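# The Lid Problem

Ask a robot to play chess and it will embarrass you. Ask it to put the lid on a leftovers box and you may want to pull up a chair. I've spent months following small teams that teach machines to do chores, and I love this stuff more than ever – partly because the dull jobs are where the fun is!

At Skiltix, the job on the table is handling see-through storage boxes with lids, the kind that pile up in every closet and stockroom.
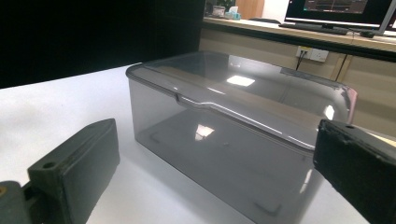
Two black fingers and a shiny plastic box, smoky enough to see through and glossy enough to throw the ceiling lights back. 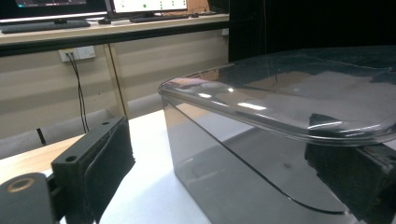

Nyokabi Mabula thinks people like me get excited too soon. A box that can be picked up 256 times in the same room, she told me, is still a box in the same room, and she won't call a chore done until it works in a kitchen with the blinds open and a kid's elbow on the counter. Clear plastic worries her most. A machine that relies on sight can mistake a reflection for an edge and close on nothing.

She has a point, and the shop floor backs her up. Bollby, which packs hardware kits, gave a robot arm 1,000 lidded bins to stack in May. It did the opaque ones well and got fussy over the clear ones, so a person now sorts those out first. That is still a real job handed over, and the packers I met were glad to be rid of it.

Homes are harder. Brirnard has a kitchen unit that can unload plastic cups, slowly, if you leave the rack where it expects it. I watched it do nine in a row and cheered at every one. Then someone slid the rack over a few inches – and it went looking for cup number ten in the old spot.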